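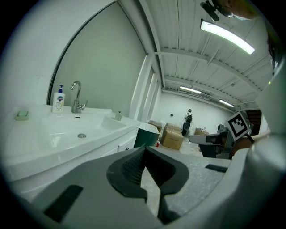

Préparer votre première sauce au yaourt et aux herbes

avril, par Tamás Rácz

Vous voilà avec votre mixeur Bemier sorti de son carton, et je parie que vous mourez d'envie de l'essayer ! Commençons par une petite sauce toute fraîche, celle que je fais chez moi dès que les radis arrivent (et même avant).

1. Lavez-vous les mains, puis rincez le bol et le couvercle à l'eau tiède.

2. Posez le bol sur le socle et tournez-le jusqu'au déclic. Tant que vous ne l'avez pas entendu, n'insistez pas sur le bouton.

3. Versez le yaourt, l'huile d'olive, le jus d'un demi-citron et une belle poignée d'aneth, tiges comprises.

4. Mixez par 3 impulsions courtes, raclez les bords, goûtez, salez, et recommencez si le cœur vous en dit.

Remarque : avec un yaourt à la grecque, bien épais, ajoutez une cuillerée d'eau avant de mixer.

Attention : les lames coupent vraiment. Débranchez l'appareil avant d'y glisser la spatule, même pour la dernière goutte.

La sauce se garde deux jours au frais, dans un bocal fermé.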